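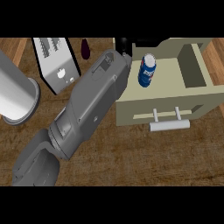
最終更新:11月(「木表と木裏」の節を書き直し)

ホーム 理科のへや ざいりょう しらべかた さくいん

木の板はなぜ反(そ)るのか

ざいりょうのしくみ 第4回
文:今井勇 図と実験:星野克彦

買ったときには平らだった板が、しばらくすると曲がっていることがあります。板を切って作った本立てが、机の上でがたがたすることもあります。板が曲がることを「反る」といいます。反りの原因は、木の中に出入りする水です。この回では、木の中のどこに水があるのか、水が減ると木はどう変わるのか、なぜ平らに縮まずに曲がるのかを順番に説明します。

1 木は細い管の集まり

木を虫めがねやけんび鏡で見ると、小さな穴がたくさん並んでいます。穴は、細長い管を横に切った切り口です。管の一本一本は「細胞(さいぼう)」で、生きている木では、水を根から葉へ運んだり、幹をささえたりしています。

管の多くは、幹がのびる方向にそろって並んでいます。ストローをたばにして輪ゴムでとめ、立てたものを考えてください。上から見ると穴が並び、横から見ると長いすじが並びます。木の板の表面に見える細いすじの向きは、この管の向きとだいたい同じです。このすじの向きを「繊維(せんい)方向」といいます。

管のかべは「細胞壁(さいぼうへき)」といい、セルロース、ヘミセルロース、リグニンという三種類の物質でできています。セルロースは糸のように細長い物質で、何本も集まってたばになっています。紙のおもな成分もセルロースです。リグニンはたばのあいだをうめて固める役目をします。鉄筋コンクリートでいえば、セルロースが鉄筋、リグニンがコンクリートにあたります。

2 木の中の水は二種類ある

木の中の水は、入っている場所によって二つに分けられます。

自由水(じゆうすい)
管の中の空いたところに入っている水です。コップの中の水と同じで、かべとは強く結びついていません。

結合水(けつごうすい)
細胞壁の中に入りこみ、セルロースなどと引き合っている水です。

切ったばかりの木には、両方の水が入っています。木を風通しのよい場所に置くと、先に自由水が出ていきます。自由水が出ていくあいだ、木は軽くなりますが、大きさはほとんど変わりません。コップの水を飲んでもコップの大きさが変わらないのと同じです。

自由水がなくなると、次に結合水が減りはじめます。結合水は細胞壁のすきまに入りこんで、セルロースのたばどうしのあいだを押し広げていました。その水が出ていくと、たばとたばの間がせまくなり、かべがうすくなります。かべの一枚一枚がうすくなるので、木全体も縮みます。

自由水がちょうどなくなり、結合水だけがいっぱいに入っている状態を「繊維飽和点(せんいほうわてん)」といいます。木の中の水の量は「含水率(がんすいりつ)」という数で表します。含水率は次の式で計算します。

含水率(%)=水の重さ÷完全にかわかした木の重さ×100

分母が「水をふくんだ木の重さ」ではないことに注意してください。水の重さが木そのものの重さより大きければ、含水率は100%をこえます。切ったばかりの木では、実際にそうなることがあります。

繊維飽和点の含水率は、木の種類によって少しちがいますが、計算では30%を使います。含水率が30%より高いところでは木は縮まず、30%より低くなると縮みはじめます。

3 部屋に置いた木も水を出し入れする

木の水は、かわかせば全部なくなるわけではありません。空気の中には、目に見えない水蒸気(すいじょうき)があります。空気がしめっていると木は水蒸気を取りこみ、空気がかわいていると木は水を出します。

同じ温度、同じしめり気の部屋に木を長く置いておくと、入る水と出る水の量がつり合い、含水率が変わらなくなります。このときの含水率を「平衡含水率(へいこうがんすいりつ)」といいます。部屋のしめり気が変われば、平衡含水率も変わります。

そのため、家の中の木は一年を通して、少しふくらんだり縮んだりをくり返しています。梅雨(つゆ)に木の引き出しが開けにくくなり、冬に動きやすくなるのは、このためです。古い家の戸も同じです。

4 縮む量は向きによってちがう

木は、どの向きにも同じだけ縮むわけではありません。丸太を思いうかべて、三つの向きを考えます。

繊維方向
幹がのびる向きです。ほとんど縮みません。

半径(はんけい)方向
丸太の中心から皮へ向かう向きです。繊維方向よりずっと大きく縮みます。

接線(せっせん)方向
年輪(ねんりん)にそって回る向きです。いちばん大きく縮みます。多くの木で、半径方向の二倍ほどになります。

繊維方向にほとんど縮まない理由は、セルロースのたばの向きにあります。たばの多くは、管の長い方向に近い向きで並んでいます。水はたばの横のすきまに入るので、水が出入りしても、たばどうしの間かくが変わるだけで、たばの長さは変わりません。えんぴつを何本も並べ、間に紙をはさむと、全体のはばは広がりますが、えんぴつの長さは同じままです。

半径方向の縮みが接線方向より小さい理由は、一つではありません。よくあげられるのは「放射組織(ほうしゃそしき)」のはたらきです。幹の中には、中心から外へ向かってのびる細胞の列があります。これが放射組織で、半径方向の縮みをおさえる棒のようにはたらきます。年輪の中のかたい部分とやわらかい部分の並び方も関係しています。

5 板目と柾目

丸太から板を切り出すとき、のこぎりを入れる場所によって、板の表面に出るもようが変わります。

丸太の中心からはなれたところで、年輪に接するように切った板を「板目(いため)」の板といいます。表面には、山形や、たけのこのような形のもようが出ます。板のはばの向きは、接線方向に近くなります。

丸太の中心を通るように切った板を「柾目(まさめ)」の板といいます。表面には、まっすぐな線が平行に並びます。板のはばの向きは、半径方向に近くなります。

4の説明と合わせると、次のことがわかります。同じ木から同じはばの板を取って同じようにかわかすと、板目の板のほうが、はばが大きく縮みます。柾目の板は縮みが小さく、反りも小さくなります。ただし、一本の丸太から取れる柾目の板は少なく、はばの広い柾目の板を取るには太い丸太が必要です。値段も高くなります。

6 木表と木裏

板目の板には、表と裏があります。丸太だったときに皮に近かった面を「木表(きおもて)」、中心に近かった面を「木裏(きうら)」といいます。

見分けるには、板の端(はし)の切り口を見ます。切り口には年輪が曲線になって出ています。曲線を円の一部と考えたとき、円の中心がある側が木裏で、反対側が木表です。木表を上にして置くと、年輪は山の形に見えます。木裏を上にして置くと、年輪は谷の形に見えます。

木表の側では、年輪の曲線が板の面とほぼ平行です。つまり、はばの向きは接線方向に近く、大きく縮みます。木裏の側では、年輪の曲線が板の面に対してななめになるところが多く、半径方向の縮みがまじります。そのため、木表ほどは縮みません。

一枚の板の片側が大きく縮み、反対側が少ししか縮まないと、板は大きく縮んだ側を内側にして曲がります。したがって、かわいていく板目の板は、木表の側がへこみ、木裏の側がふくらみます。年輪の曲線がまっすぐになろうとする向き、とおぼえることもできます。

水をふくんでいくときは、向きが逆になります。木表の側が大きくふくらむので、木表がふくらんだ形に近づきます。

7 片側だけかわいたときの反り

反りには、木表と木裏のちがいだけでは説明できないものもあります。板の片面だけがかわいたり、片面だけがしめったりすると、柾目の板でも反ります。

板を床にじかに置くと、上の面は空気にふれて水を出しますが、下の面はふれる空気が少なく、水があまり出ません。上の面が先に縮み、板の端が持ち上がります。ストーブの前に立てかけた板や、片面だけ日の当たる板にも同じことが起こります。

このような反りは、両面の含水率がそろうともどることがあります。ただし、強くかわかして形が変わってしまった板は、完全にはもどりません。

8 反りを小さくするくふう

反りをまったくなくすことはできませんが、小さくする方法はいくつもあります。

よくかわかしてから使う。家具や建物に使う板は、使う場所の平衡含水率に近いところまでかわかしてから加工します。

両面に同じようにぬる。ペンキやニスは、水の出入りをおそくします。片面だけにぬると、両面で水の出入りの速さがちがい、かえって反ることがあります。

反り止めを入れる。板の裏に、繊維方向と直角に細い木を取りつけます。繊維方向はほとんど縮まないので、板が曲がろうとする力をおさえます。このとき、のりで全体をしっかりとめると、板が縮むときに割れることがあります。そこで、みぞに差しこんだり、長い穴を通してねじでとめたりして、板が横に動けるようにします。

せまい板をつなぐ。はばの広い板一枚より、せまい板を何枚かはり合わせたほうが、一枚ごとの反りが小さくなり、全体も平らに近くなります。

向きを変えて重ねる。うすい板を、繊維方向がたがいに直角になるように重ねてはったものが「合板(ごうはん)」です。ある層が縮もうとしても、となりの層の繊維方向は縮まないので、動きがおさえられます。合板の層はふつう奇数(きすう)です。真ん中の層をはさんで両側が同じ組み合わせになり、力がつり合います。

9 調べてみよう

用意するもの
うすい板目の板、きりふき、定規(じょうぎ)、えんぴつ、ノート

手順
(1)板の切り口を見て木表と木裏を見分け、えんぴつで印をつけます。
(2)板を平らな机に置き、定規を板のはばの向きに立てて当て、すきまがあるかどうかを調べます。
(3)木裏の面にだけ、きりふきで水をかけます。
(4)ときどき定規を当て、すきまの場所と大きさをノートに書きます。
(5)水をふき取り、両面に風が当たるように立てておき、次の日にもう一度はかります。
(6)板を十分にかわかしてから、木表の面で同じことをします。

板にニスやペンキがぬってあると、水が入りにくく、変化が見えません。何もぬっていない板を選んでください。ストーブやドライヤーでかわかすと割れることがあるので使いません。

ことばのまとめ

含水率 完全にかわかした木の重さに対する、水の重さの割合。
繊維飽和点 自由水がなく、結合水がいっぱいに入っている状態。
平衡含水率 まわりの空気とつり合ったときの含水率。
板目 年輪に接するように切った面。
柾目 丸太の中心を通るように切った面。
木表 板目の板で、皮に近かったほうの面。
木裏 板目の板で、中心に近かったほうの面。

次の回では、木にくぎを打つと割れる場所と割れない場所がある理由を説明します。

シェア 3046 コメント 30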